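Last Friday I visited the test hall of Samance in Zosthorpe, on their open day for small suppliers. I went mainly for one talk, by Sheyla Yupanqui, about a fault in their office robot.

The robot had to put things away in cabinets. In test run 1,243 a grip command was repeated after the contact signal was already there, and the hand continued to push. A finger joint was damaged and the arm stopped only when a person pressed the red button. I liked that she told this without hiding anything.

After the talk we could stand near the work, behind a yellow line. 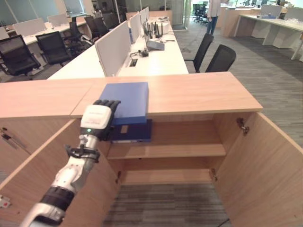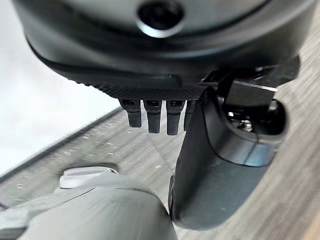 Why did the arm not stop by itself when the force became too high?

The force limit was set for the wrist only. The fingers had no limit of their own, so the software did not see a problem.

Now there is a second limit for the fingers, and the arm must wait 20 seconds after each stop. Mrs. Yupanqui said they had reached run 1,877 with the new setting. I asked who reads the fault list every morning, and the answer was not very clear to me.

The coffee was good, the bus back was late. In June they open the hall again, and I would like to see the Palomino line also.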